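3.2 Surface condition of the slab top

The wooden top examined in this section is item 43 of the Prumholm series. It carries a clear glossy finish over reddish-brown wood with a strongly marked grain. Tops of this type are difficult to grade. The gloss that makes the figure of the wood attractive also conceals small faults when the viewing angle is unfavorable, and natural features such as knots can be mistaken for damage done in use. The procedure follows the Hesard sheet, with two changes noted in Section 3.4.

Each feature was assigned to one of three classes. Class A covers features of the wood itself, such as knots and grain streaks. Class B covers separations that run with the grain, whatever their origin. Class C covers discoloration and marks whose cause cannot be settled by eye. A feature was entered once only, under the highest class that applied. Where a crack passed close to a knot, the two were entered separately and their positions were recorded relative to each other. No attempt was made to date any feature, and the species of the wood was not tested.

The grain lines are dark and nearly parallel, with lighter orange-brown bands between them. The main Class B entry is a long dark crack that follows the grain through the middle of the board (Figure 4a). A small dark knot lies close beside it near the center and was entered under Class A. Class C has three entries for this view: a broad blackened patch, a small orange-red spot near the knot, and a group of irregular winding marks with tan and dark outlines scattered along the grain beside the crack.
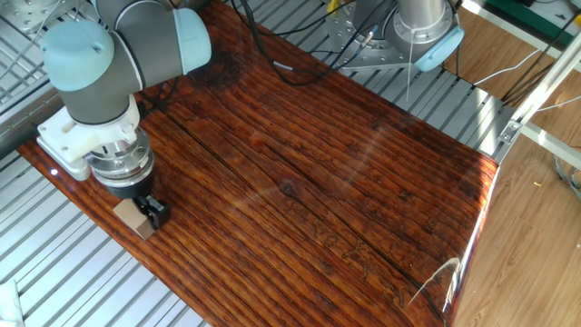 Figure 4a. Board surface with the long crack, the central knot and the blackened patch.

The winding marks gave the most trouble in grading. Two readings were considered. The first treats them as traces in the wood that were present before finishing; the second treats them as a fault in the coating. Visual inspection does not separate these readings, and the marks were therefore left in Class C with no further note. The blackened patch was handled in the same way. On the Hesard sheet it would have been entered as a burn, but that term implies a cause and was dropped from our form.

Reflection is the second source of error. Under overhead light the finish behaves much like a mirror, and a bright streak can hide the grain beneath it completely. In the view of Figure 4b, three white reflections lie on the surface, the longest of them wavy in outline. Areas covered by glare were marked "not graded" and were excluded from the feature count for that view. They were not filled in from other views, as the position of a feature could not always be matched with enough confidence between one view and the next.

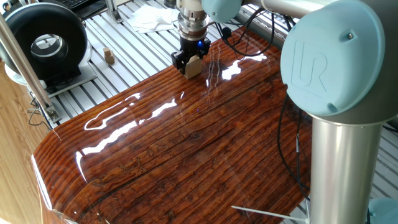
Figure 4b. Glossy tabletop under overhead light, with three reflections on the finish.

The rounded front corners were graded separately from the flat area. A thin bright highlight follows the rim where the lower-left edge curves away, and a highlight of this kind is easily entered as a chip or a worn line by a grader working quickly. In the Kiltmont trial, 9 of the 97 edge entries were withdrawn on second reading for this reason. Edge entries in the present study were accepted only when a break in the outline of the rim could be seen.

Across the full series the form produced 2,886 entries. Class A was the largest group and Class C the smallest. Agreement between first and second reading was good for cracks and poor for discoloration, in line with the pattern found for the unfinished Kaewsai boards. Item 43 was retained in the series as a reference piece for training new graders, with its Class C entries left open.

Contact: Surface Grading Group, Prumholm
Copyright Prumholm. All rights reserved. Back to top
Last updated: June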